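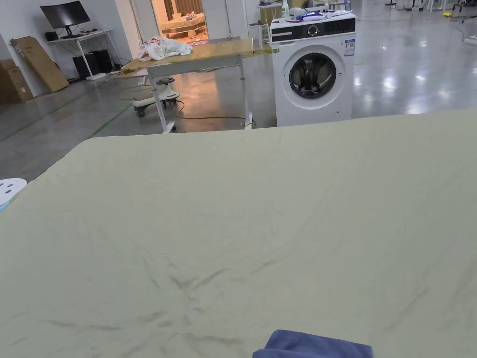 Bringing Household Goods in From Abroad: Tips on Duty and Paperwork

Ordering sheets, pans or a sewing machine from an overseas seller is easy until the duty bill shows up. These tips are for people buying for their own home, in small amounts. Rules differ from country to country and change when a trade deal starts or ends, so check your customs office's site before a large order.

Before you order

Find out where the item was made. A lower rate under a trade agreement usually depends on the country of origin, and the seller may be somewhere else entirely. A store in one member country can ship you a kettle made outside the group, and you would then pay the normal rate.

Ask the seller if they can give you a statement of origin. Get the answer in writing. Some agreements waive this for low-value parcels.

Look up the tariff code. Bed linen is sorted by fiber, so cotton sheets and polyester sheets can carry different rates. Cookware goes by metal. If the listing doesn't give the material, ask.

Work out the full cost on one line: price, shipping, insurance, duty, sales tax, carrier's handling fee. I paid 318 for a set of curtains and linens from Hokuvero last year, and another 21 went to the carrier just for handling the entry.

Splitting an order

Don't split one order into several parcels to stay under a limit. Customs can add them together if they come from the same seller close together, and you will have paid for shipping more than once.

When the parcel arrives

Keep the outer label and the invoice until you are sure you are keeping the goods. If you send something back, you may be able to claim the duty, but you will need both. Pitent gave me 7 days to report a wrong item, and the customs form took longer than that to find.

Check the duty charged against the code on the invoice. In-ho Yook wrote in to say his wool blankets from Grirkamon had been entered as carpets. The correction got him 80 back, after two letters.

Storing the papers

One envelope per order, with the seller's name and the date on the front. Put the payment receipt in with the invoice. Electrical items should have their warranty card in there too.

Updated July 2020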